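Choosing Hands for Kitchen Work: A Talk With Sevim Kozan

By Canan Dönmez
12/6/25
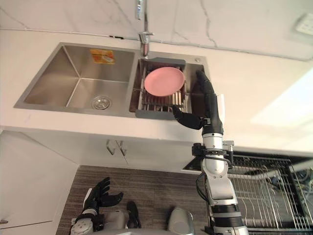 The right hand near the pink plate on the drying rack, during the plate trials at Nusus.

Sevim Kozan has been testing end effectors at Nusus since May. Her job, as she puts it, is to find out which hand the company should bolt onto its two-armed kitchen robot, and to stop people from deciding before the numbers are in. She has compared three options: a plain parallel gripper from Prellik, a five-finger hand from Gökçe, and the same Gökçe hand with a different controller, sold under the name Trukamier.

We met in the test kitchen, which has a double sink, a white counter and a mat on the floor that she says she has vacuumed more often than her own apartment. I asked her first why so much of the work happens at the sink.

"A sink is full of bad angles," she said. "On a table you can come at a plate from almost anywhere. In a basin you have a wall on every side, and the hand is wide. People look at the fingers and forget the knuckles. The knuckles are what hit the steel."

The plate task is simple to write down. A plate lies flat on the rods of the drying rack, in the narrower basin. The robot has to get it off the rack and put it on the counter without dropping it and without touching the faucet. By the end of the fall she had logged 1668 attempts across the three setups.

The Prellik gripper was the one she expected to win. It has two flat fingers that open and close, and very little can go wrong with it. On mugs, sponges and silverware it did well. On a plate lying flat, it had to get one finger under the rim, and the rods of the rack left it few places to do that.

"If the finger lines up with a gap, you're fine," Kozan said. "If it lands on a rod, it pushes the plate. Then the plate is somewhere else and your plan is no good anymore. You can look again and replan, and we do, but that's seconds every time."

She tried thinner fingertips, which helped with the rack and hurt with everything heavy. A ceramic bowl twisted out of the thin tips often enough that she went back to the stock ones after a week.

The Gökçe hand goes about it another way. The four fingers stay together and upright and the thumb swings out across them, so that from above the open grip looks like a letter C. The thumb goes in low, near the rods, and the fingers stay at the side.

"What I like is that the fingers make a wall," she said. "The plate can slide a little and it meets the wall. With the two-finger gripper there's a lot of open air for it to slide into."

I asked whether that made the choice easy.

"No, because then you have to control the thing. The thumb has to arrive at the right height. Too high and it rides over the rim. Too low and it drags on the rack and the motor current goes up, and the original controller reads that as a grasp. It thinks it's holding a plate. It's holding a rack."

That false grasp turned out to be the main complaint in her notes. She counted 247 of them with the Gökçe controller, most on the rack and a few against the basin wall. The hand would close on nothing useful, report success, and lift. She said the first few were funny and the rest were paperwork.

The Trukamier controller was brought in to fix this. It runs the same motors but looks at the position of each finger along with the current, so a thumb that has stalled too early is flagged. Kozan said the change was clear within a few days of testing, although she would not give a rate for it until the last round has been checked.

"I've been burned on that," she said. "I gave somebody a percentage in a hallway once and it ended up on a slide. The next week we found out the rack had been put in backward for half the runs."

Setup was harder. The Gökçe controller came with a working driver and a short manual. The Trukamier unit came with a long manual that describes a slightly older version of itself. It took her 8 days to get both hands running at the same time, and for part of that the left hand would only move when the right one was switched off. The cause was an address conflict, which the manual covers in an appendix under a different name.

Cable routing took up more of our conversation than I expected. The cable on the arm is left in a loop so the wrist can turn all the way over. With too little slack it pulls at the end of the rotation. With too much, it catches on whatever is at counter height.

"You want to see the loop move and not touch anything," she said. "I check it by hand before every session. I turn the wrist slowly both ways and watch. I'd tell anyone starting out to do that before they write a line of code."

On cameras, she is less settled. The robot's main view comes from its head, looking down past both arms. That gives a good picture of the basins but it has two weak points in this kitchen. One is glare, which can wash out a patch of the white counter and wall. The other is steel. The basin walls reflect the white room around them, and the depth readings there come back with holes.

"A colored plate with a matte surface is about the kindest thing you can show it," she said. "White plates are harder. Glass I don't want to talk about yet."

She tried a small camera on the wrist for several weeks. It saw under the rim, where the head camera can't, but it made the wrist longer, and the wrist was already close to the basin edge on the low approach. She took it off again. A smaller module has been ordered.

I asked about the left arm, since the plate task seems to need only the right one.

"It's parked low for the one-handed runs, open hand, clear of the counter," she said. "We leave it on and powered. If you take it off, the body balances differently and then your results are for a robot you don't have. The two-handed tasks come later. Holding a pot while the other hand scrubs, that kind of thing."

Wear is the part of the comparison that has surprised her. The Prellik gripper has needed nothing beyond new pads. The Gökçe hand has gone through one thumb tendon on the right side, at 3671 closing cycles by the controller's own counter. The replacement took most of an afternoon, mainly because the screws are small and the second one has to come out before the first can be reached. She has since written her own instructions for it and taped them inside the tool cabinet.

"If you're buying for a factory line, that matters a lot," she said. "For a kitchen I think it matters less than people say, as long as the part is cheap and somebody on site can change it. Right now it's cheap, but I'm the only one who can change it."

So which would she pick today? For picking up small hard objects from a counter, the Prellik, and she would not spend long thinking about it. For the sink, the Gökçe hand with the Trukamier controller. She does not recommend the hand with its original controller for work around racks or wire baskets of any kind.

She also has a list of things she has not tested. Wet dishes are at the top. All the runs so far were done dry, with the water shut off under the counter, and the hands as delivered are not sealed. Gökçe sells a glove for them. Kozan has one in a drawer and plans to start with it next, using the same plate and the same rack so the numbers can be set side by side.

"It'll be worse," she said. "I'd just like to know how much worse."

Comments (4)

rackandpinion
We had the same false grasp trouble on a wire shelf. Our fix was to close a little, lift a little, then check the current again. Slow but it caught most of them. Did she try that with the original controller?

T. in the lab
Good to see someone mention cable slack. I lost a wrist connector that way and it was completely my own fault.

mfield
Would like to see the Prellik with one thin finger and one stock finger. Thin one goes under the rim, stock one on top. Might get around the bowl problem.

Canan Dönmez
@rackandpinion I passed this on. She says yes, for a short time, and it helped on the rack but added too much time per plate. @mfield She hasn't tried mixed fingers and wrote it down.

Recent items

Wrist cameras in tight spaces: what we kept and what we took off
Reading motor current without fooling yourself
Prellik gripper pads, old and new, after one summer
Sealing a five-finger hand: gloves, sleeves and tape
Depth cameras and shiny metal, part two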